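Teaching by hand: an afternoon with the demonstration team at Zirix

Torben Thiele has been showing machines how to do things for six years. Before that he repaired upholstery. He says the second job is slower than the first.

"In the workshop you did a thing once and the customer took it home," he says. "Now I do it and then I do it again, and the tenth time has to be as careful as the first one."

Thiele works at Zirix, a small company that builds handling software for soft goods: bags, covers, sleeves, clothing, anything that changes shape when you pick it up. Four people on his team do nothing except give demonstrations. They hold a gripper in one hand, or sit at a remote station and steer an arm, and carry out an ordinary task while everything is recorded. Anneliese Seidel leads the team. I spoke to both of them in their work area on 29th November, and later by phone to Nele Coppens, who trains the models.

The first surprise was how little the place looks like a robotics lab. There are tables, shelves and a kettle. The arms stand in a second room behind a glass door, and on the day of my visit only one of them was powered up.

"Most of our recording is done with the hand tool," Seidel says. "It has the same fingers as the arm and the same camera position, near enough. You don't need the arm for it. You can take it to a kitchen or a stockroom and work there."

The team also has a remote station, bought from a supplier called Wendt, with two handles that pass the operator's movements to the arm. Seidel uses it for tasks where the arm's reach matters, or where the weight of the object would tire a person's wrist and change the way they move. She finds it harder to get good results from it with fabric.

"With the handles you see the cloth on a screen and you feel almost nothing," she says. "People slow down. They hover over the thing, they go in, they back out. All of that goes into the recording. With the tool in your hand you feel the fingers touch the table, and you move the way you would normally move."

I asked whether hesitation is always bad.

"No. If you stop to look for the hem, that's useful, the model should learn to look. If you stop to think about lunch, that's noise. You can't tell the two apart afterward, so I ask people to throw the recording out when they've lost the thread."

They do throw a lot out. For the current project, which has the internal name Skaltance, the team has recorded 1577 demonstrations. After review they kept 1000. The project covers lifting, opening and turning over soft items, and Thiele has done more of it than anyone else.

Dark fabric is his main complaint. A light cotton shirt shows its folds, and a model can learn where the layers lie from the shading. Black material gives the camera much less.

"You and I know there are two layers there, we've handled a thousand bags," he says. "The camera gets a black area with an edge. So I've changed how I work. I lift a corner and let the light come under it before I go for the grip. It costs me two seconds. Nele asked for it and it helped."

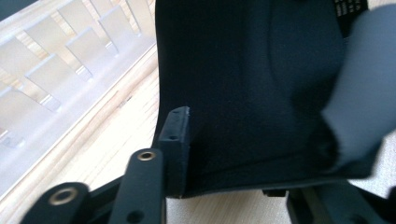
He has a few other habits of the same kind. He approaches from the side where the lower edge is open to view. He tries to keep his free hand out of the way, though he admits it creeps in when the material is stiff. He closes the fingers fully and waits a moment before he pulls, so that the start of the pull can be found easily in the data.

"Thick material is a different job from thin," he says. "Thin cloth, you pinch it and it comes. Padded stuff pushes back. You think you've got hold of it and you only have the outer skin, and when you lift, it slides out. I've learned to go deeper than I want to."

Does he record the failures?

"Some. We had a long argument about that."

The argument was with Coppens, and she gave me her side of it over the phone. In June the team had a model that could lift a folded cover well, as long as the first grip was good. When the grip was poor it carried on as if nothing had happened, moved its empty fingers across the table and opened them over the box.

"It had never seen anybody miss," Coppens says. "Torben is very good at this and his demonstrations were clean. A clean demonstration tells the model nothing about what to do when the cloth has slipped. I wanted him to miss on purpose."

Thiele refused at first. A miss on purpose, he says, doesn't look like a real one. You know it's coming, so your hand is already on the way back. They settled on a different method: Seidel sets up the object in an awkward position, sometimes with the edge tucked under, and Thiele goes at it without having seen it beforehand. If he misses, he recovers and carries on, and the whole attempt is kept. There are now 107 of these in the set.

"A small part of the total," Coppens says, "but I'd give up a lot of the easy ones before I gave up those."

She is careful about what the models can do. On the items they were trained with, in the room they were trained in, she calls them dependable. With a new item of a similar kind they usually manage the lift and sometimes fail at the turn. In a different room, under different light, she won't promise anything yet. This is why Seidel has begun sending people out with the tool. Gudrun Kasten spent two weeks recording in a store that sells travel goods. Dörte Ruppert works partly from home, on her own table.

"You get proper clutter that way," Seidel says. "If I put clutter on a table here, it's my clutter, and I always put it in the same places. I only noticed when Nele showed me forty starts in a row."

Training a new person takes her three weeks. The first week is spent on the tool alone: how far the fingers open, how it feels when they close on something hard, where the camera stops seeing. In the second week they copy tasks from a list. In the third they watch their own recordings with someone else from the team and say what they were trying to do at each point. Most people dislike the third week.

"They see how much they fidget," she says. "I fidget too. I have a habit of tapping the table with the fingertips before I start. One of the early models did it as well. It went down and tapped the table, tap tap, and then it picked up the sleeve. Everyone in the room looked at me."

She has since trained herself out of it, mostly.

The recording software comes from Cerside, and both of them have opinions about it. Thiele would like a button on the tool itself to mark a bad attempt, so that he doesn't have to put everything down and walk to the keyboard. Seidel would like the file names to be readable. At present a long session ends with her matching notes on paper to numbers on the screen, and one batch of 509 recordings had to be sorted twice when two of the paper sheets were swapped.

I asked Thiele whether the work is boring.

"The middle of the day is. After lunch I do short blocks, twenty minutes, then I do something else. If you get bored you get fast, and if you get fast you start cutting the corner at the end, you drop the thing when you should set it down. Then the machine drops it too."

He tried the tool for me on a folded jacket sleeve while we talked, without recording. He went in low, closed the fingers, waited, and drew the fabric up and over. Then he gave it to me. My first try caught only the lining. On the second I got a proper hold, but I twisted my wrist to turn the sleeve over, and he shook his head.

"The arm can't do that," he said. "It can, but it has to go the long way round. Turn your elbow and keep your wrist quiet."

I asked how long it took him to stop thinking about his wrist.

"With the tool, a month or so. At home it's worse now, I fold the laundry like that. My wife has pointed it out."

The team plans to move on to zippers and hook-and-loop straps in the new year. Seidel expects the remote station to be of little use for either, and has asked for two more hand tools. Coppens has asked for more misses.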